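Pirkico - recettes de famille, version texte

Lisez-moi

Bonjour et bienvenue ! Pirkico, c'est mon carnet de recettes transformé en jeu de données. Au départ il y avait une boîte à chaussures pleine de fiches cartonnées, des pages arrachées dans des magazines, des dos d'enveloppes, et une écriture (celle de ma grand-mère) que je suis désormais capable de lire presque couramment. J'ai commencé à tout recopier en août, pendant les vacances, en me disant que ce serait plié en deux semaines. Bon. Dernière mise à jour : 6 janvier.

Ce qu'il y a dedans

513 recettes, une par ligne, dans le fichier recettes.csv. Un deuxième fichier, ingredients.csv, contient un peu plus de lignes que je ne l'aurais voulu : 3000 tout rond après nettoyage, et je vous jure que je n'ai pas triché pour arriver à ce chiffre !

Les colonnes de recettes.csv :
id - un numéro, sans signification particulière
titre - tel qu'il est écrit sur la fiche, fautes comprises
famille - soupe, tarte, confiture, plat mijoté, gâteau, divers
parts - vide si la fiche ne dit rien (c'est fréquent)
texte - la recette complète
source - fiche, magazine, enveloppe ou inconnu
doute - oui ou non, voir plus loin

Les quantités

C'est le morceau qui m'a donné le plus de mal. Une « noix de beurre », un « verre à moutarde de farine », « du lait ce qu'il faut »... J'ai gardé l'expression d'origine dans la colonne quantite_brute et j'ai mis ma conversion dans quantite_g, quand j'osais en faire une. Pour le verre à moutarde, j'ai pesé plusieurs fois avec le mien, mais les verres changent de taille d'une époque à l'autre, donc prenez ça avec des pincettes. Les températures de four ont droit au même traitement : « four doux » reste « four doux », et la colonne thermostat est vide.

Les doutes

51 recettes portent la mention « oui » dans la colonne doute. Le plus souvent c'est une tache de gras sur un chiffre, parfois une étape qui manque carrément (la brioche 2 n'a pas de temps de levée, et pourtant elle est délicieuse, j'ai fait au pif). Si vous reconnaissez une recette et que vous savez compléter, écrivez-moi, ça me ferait un plaisir fou.

Formats et versions

Tout est en UTF-8, séparateur point-virgule, guillemets doubles autour des textes longs. Attention à l'ouverture dans un tableur, les fractions du genre 1/2 deviennent volontiers des dates - importez la colonne en texte. La version Truden est la première, pleine de doublons, je la laisse en ligne pour l'historique. La version Akyol est celle qu'il faut utiliser. La prochaine s'appellera Basa et regroupera enfin les confitures correctement.

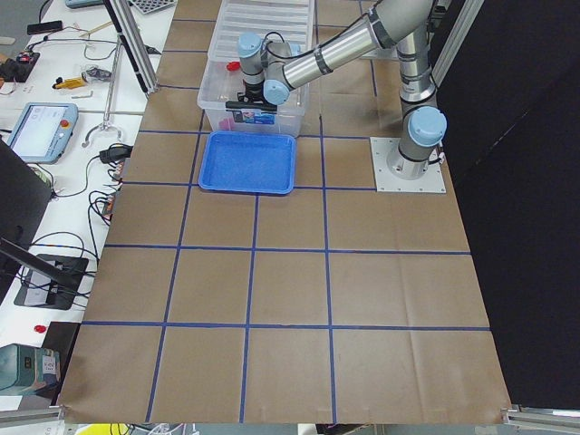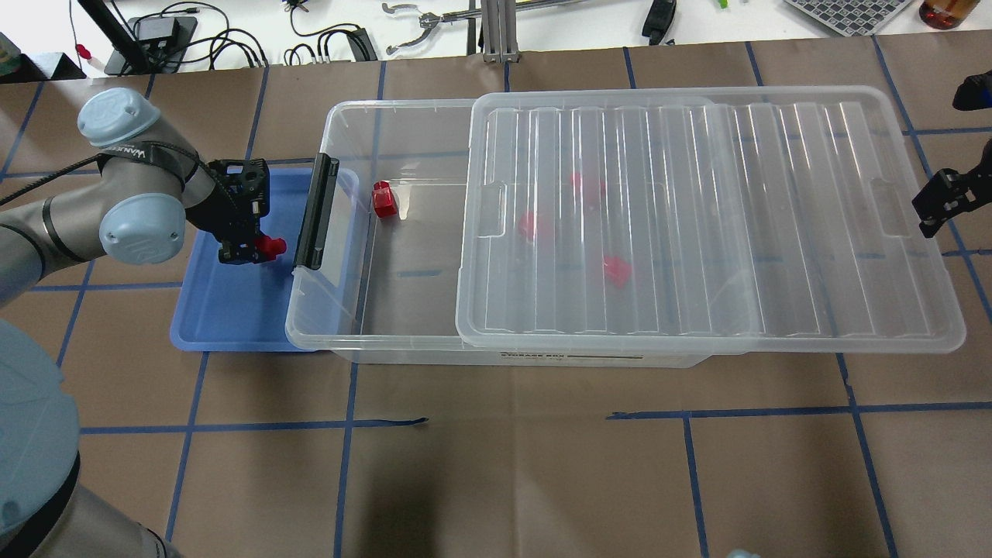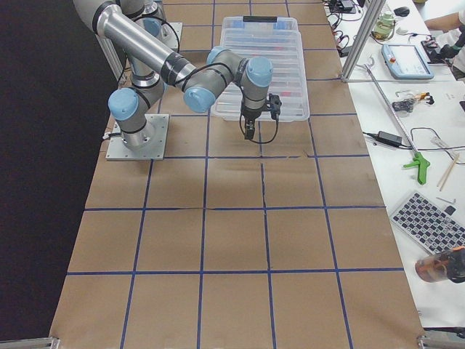
Réutilisation

Faites-en ce que vous voulez, cuisinez, imprimez, analysez, offrez-en un tirage relié à votre tante. Je demande simplement qu'on garde le nom Pirkico quelque part, et qu'on ne corrige pas les titres dans les copies : « Gâteau du dimance » s'écrit comme ça sur la fiche et je tiens beaucoup à ce h manquant.

À faire

Séparer les tartes salées des tartes sucrées.
Relire les soupes (il y en a trois au potiron qui se ressemblent énormément).
Retrouver la fin de la recette de pâte de coings, qui continue « au verso » alors que le verso parle de rideaux.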